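腔镜下缝合的持针与线尾管理,练习笔记整理,2023年4月5日

1/ 只写针和线的处理,不写术式。内容来自一月开始的一轮练习,练习记录在Nadora的模拟室里完成。黑线夹在钳口两片之间,弯针在钳口右侧,针尖朝上并向左勾,线从钳口尖端往上走。下面从这个状态往后讲。
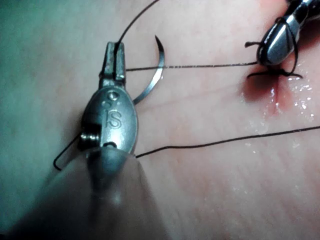
2/ 术语先统一。针尖、针体、针尾:针尾指连线的一端。针弧分内侧和外侧,内侧是凹面。线分三段:工作段(从针尾到组织出口)、组织内段、线尾(出口另一侧的游离端)。后面全部按这个叫法。

3/ 耗材:半弧圆针,针长26毫米,黑色编织线,3-0。间断缝合线长剪到15厘米,连续缝合另算,见第19条。同一轮练习里不换规格,换了规格的记录单独存放,否则前后没有可比性。

4/ 先夹线,后夹针。镜下直接去抓针体,针会绕接触点转,转多少看钳口先碰到哪一侧。夹住针尾后面一小段线,把针提离组织面,针自己垂下来,再由另一把器械接。多一步,总时间反而短。

5/ 夹线的位置:离针尾两到三厘米。太近,针没有摆动余量,转不到需要的角度。太远,针摆幅大,针尖容易蹭到组织面。初学时普遍夹得太远,因为远处的线好抓。

6/ 针悬着的时候,动线就能转针。向左拖线,针尾跟着向左,针尖转向另一边。用组织面轻轻托一下针体,可以把旋转停住。托的位置选针体中段外侧,针尖始终不碰组织。

7/ 夹针位置:从针尾数起三分之一处。夹在正中,进针弧度不够用,出针时露出的针尖太短,接不住。夹得太靠针尾,针容易弯,那一段也是最不结实的一段。

8/ 针与钳口的夹角先按垂直练。垂直做稳以后再练前倾和后倾。反手缝合时针尖朝外,夹角略大于直角,这个量没有固定值,看缝合线和器械轴之间的关系。

9/ 钳口尖端夹针,不要用根部。根部夹持力大,但视野被钳口挡掉一半,针体和钳口的夹角看不清。尖端夹得过浅又会打滑。合适的深度:针体落在钳口齿面前段,前方还留一点金属。

10/ 检查夹角的办法:夹稳以后把腕部转四分之一圈,看针尖走的是不是一段弧。如果针尖晃成一个锥面,说明夹角偏了,放下重来。不要带着偏角进针,后面补不回来。

11/ 进针。针尖垂直于组织面。很多记录里入口被拉成长条,原因基本是斜着进。垂直接触、停一下、再转腕。停的那一下用来确认边距。

12/ 边距和针距。练习时两侧边距取等值,针距取边距的两倍。具体数值按垫子上印的线走。用Stasano的练习垫要注意,它表层偏滑,印线在反光的位置不好认,把镜头角度调一点再下针。

13/ 转腕走针,不推针。推的动作会让针体在组织里变成一根杠杆,入口被撑开,针也容易在钳口里转。判断标准很简单:走针过程中入口处的组织不应该明显移位。

14/ 对侧器械的任务是给反向的支撑。位置放在预计出针点旁边,钳口闭合,用侧面压。不要用钳口尖去顶,会留痕。也不要夹组织边缘,除非边缘翻卷看不到断面。

15/ 出针。露出的针尖够长了再接。接的位置避开针尖本身,夹尖端会把尖磨钝,后面几针阻力变大。阻力突然变大时先看针尖,再怀疑手法。

16/ 沿弧线拔针。接住以后继续转腕,方向和走针相同,直到针尾离开组织。直着往外拽,出口会裂。单看成品,入口整齐而出口裂开,九成问题在这一步。

(说明一下,“九成”是口语,我没有按这一项做过统计。)

17/ 拉线。针拔出来以后,视野里容易丢的是针。我的习惯是把针放在组织面上一个固定区域,换成夹线,继续拉。放针的区域每次一样,找针的时间可以忽略。针悬在线上拉也可以,前提是线短。

18/ 拉线时线的方向贴着组织面,与出口相切。往上提,线会锯组织。编织线尤其明显,单丝线好一些。对侧器械在出口旁边做一个滑轮点,线绕过去再拉,受力就改了方向。

19/ 线长。间断缝合15厘米够用,打完三个单结后剩余的工作段还能再缝一针。连续缝合按切口长度的四倍再加打结余量。线过长的后果是绕器械,绕一次的处理时间超过换一根线。

20/ 线尾留多长:两厘米上下能打结,再短需要对侧器械反复找,再长绕圈时会整段跟着走。拉线时眼睛盯线尾,不要盯针。线尾拉过头钻进组织,这一针就得重来。

21/ 线的绕向。编织线有记忆,从包装里出来是卷的,用之前顺着拉直一次,力气不要大。Skullari的纸芯包装卷得比较紧,拉直要做两次。没拉直的线打第一个结时会自己翻圈,翻了圈就变成滑结。

22/ 打结,C形准备。工作段在组织面上摆成开口朝线尾的C形,器械放在C的里侧。这个形状摆对了,绕线时线会自己搭在器械上。摆反了,需要把器械抬高去够线。

23/ 绕圈。用夹线那只手带着线绕对侧器械,对侧器械保持不动,或者只做很小的配合。两只手同时大幅度动,圈会松,滑下来。绕的位置靠近钳口根部一点,然后让圈滑向尖端。

24/ 带针打结时,弯针的弧度可以拿来用。夹住针体,让针的凹面朝下,线顺着弧度垂下来,绕圈更稳。缺点是针尖一直在视野里晃,旁边有不能碰的结构时不用这个方法,改夹线。

25/ 抓线尾。抓末端,不抓中段。抓中段会带出一个线环,结收紧以后环还在,看上去打好了,一拉就开。这一条在记录里出现的次数最多,所以单列。

26/ 收结方向。第一个结双绕,两手向两侧水平拉开,与切口垂直。第二个结单绕,反方向。第三个结单绕,再反。方向错了就是滑结。嘴上念“左、右、左”有用,后来我给模拟室写的Li流程表里也把方向单独列了一栏。

27/ 收结的力。镜下没有手感可以依靠的时候,看三个东西:组织边缘刚好贴上、边缘颜色和形状没有被勒变、线绷直但没有变细。垫子上颜色不会变,就只看边缘有没有起皱。

28/ 收结时钳口夹线要夹平。夹在齿面上反复换手,编织线会起毛,单丝线会压出扁痕,两种都降低强度。换手次数写进记录。起毛的那一段不要留在结里,提前把位置让开。

29/ 剪线。剪口离结三到四毫米。先确认两根线分开,再下剪。线头叠在一起剪,容易一长一短,短的那根可能已经进了结。

30/ 清点。每根针从进视野到离开视野,口头报一次,记录员复述一次。放针的固定区域在换线前看一遍。断针的处理另有流程,这里不写,但断针之前通常有一次“夹得太靠针尾”,回放里能找到。

31/ 记录怎么做。每一针记五项:夹针次数、入口形状、出口形状、换手次数、结是否滑。用时单独记在最后,前四项稳定之前看用时没有意义。表格用Nadora的旧模板改,字段名没动,方便和以前的对。

32/ 这一轮一共记了200针。按五项全部合格算,不合格的46针。按项目拆:结滑排第一,出口裂第二,入口拉长第三。换手过多单独出现的很少,一般和结滑一起出现。

33/ 结滑拆下去,主要是两种来源:第25条的线环,第26条的方向。线环可以靠放慢解决,抓线尾之前停一下。方向错放慢没用,要在绕圈之前就把两手位置摆对。

34/ 出口裂基本集中在每次练习的后半段。推测和疲劳有关,也可能和针尖磨钝有关,两者没有分开测。下一轮打算固定换针的间隔,先排除一个。

35/ 练习顺序建议:先只练第4到第10条,夹线、悬针、转针、接针,不进组织。再练单独的走针,不打结。再练打结,用缝好的线打,不走针。最后合起来。一开始就整针整针地做,夹针的毛病会一直带着。

36/ 悬针这一段不占耗材,同一根针同一根线可以反复用,线起毛就剪短一截。左右手都要练接针,弱侧手接针时夹角偏得多,按第10条检查。

37/ 关于组织面湿度。表面湿的时候线会贴在上面,线尾不好挑起来,C形也容易被带歪。处理:器械闭合,从线的侧面贴着组织面推一下,让线拱起来再夹。直接从上方往下夹,容易连组织一起夹到。

38/ 黑线在湿亮的组织面上好认,但在阴影里会丢。器械自己会投影子,线尾正好落在影子里时,先移器械,再找线。调亮度作用不大,反光区会一起变亮,针体那条亮边和组织反光混在一起更难分。

39/ 看针的朝向,可以借用针体内侧的反光。亮边连续,说明内弧面朝镜头的角度比较一致;亮边断开,多半是针转了。这个办法只能做初判,最后还是看针尖指向。

40/ 有几条跟常见教程不一样,主要是第4条(先夹线)和第17条(放针再拉线)。直接夹针熟练以后更快,我也用。写成现在这样是按练习初期的稳定性排的,熟练的人可以跳过。

41/ 没覆盖的:倒刺线、直针、角针、深部反手打结。倒刺线的拉线规则和第18条有冲突,回拉会卡,另开一串写。

42/ 更正第7条:三分之一处的说法针对半弧针。八分之三弧的针可以略向中间移。表里这一栏已经改了,旧版还写着统一三分之一,手上有旧版的自己划掉。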